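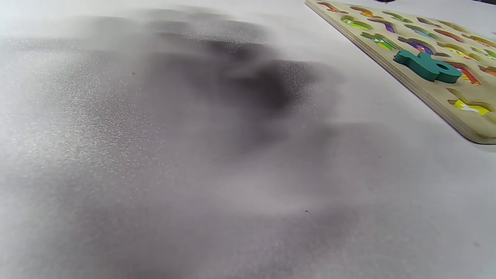

Frequently Asked Questions – Reveo Toy and Game Library

Who may borrow from the library?
Membership is open to any household in the Tedesco district. The annual fee is $38 and is payable at registration.

How many items may be borrowed at one time?
Each household may hold 2 items. Number boards and other puzzles count as one item, with all of their pieces.
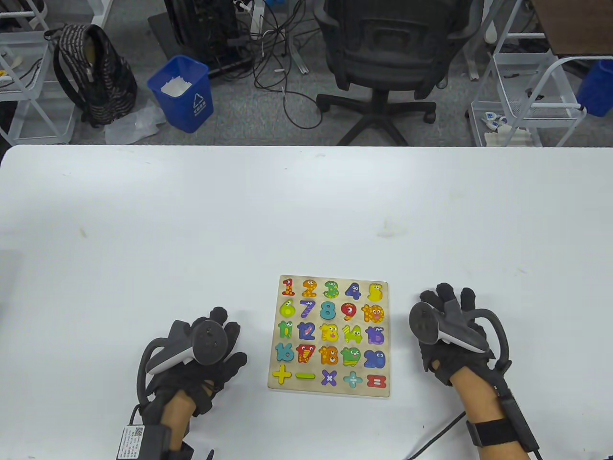
Loans and Returns

How long is the loan period?
Loans run until the end of the month. Items borrowed in November may be kept through December.

What happens if a piece is lost?
Please report the loss at the desk. Members are not charged for a first missing piece – later losses are billed at replacement cost.

May I donate toys?
Yes. Donations must be clean and complete. Large donations should be arranged in advance with Benjamín Godoy, Collections Office.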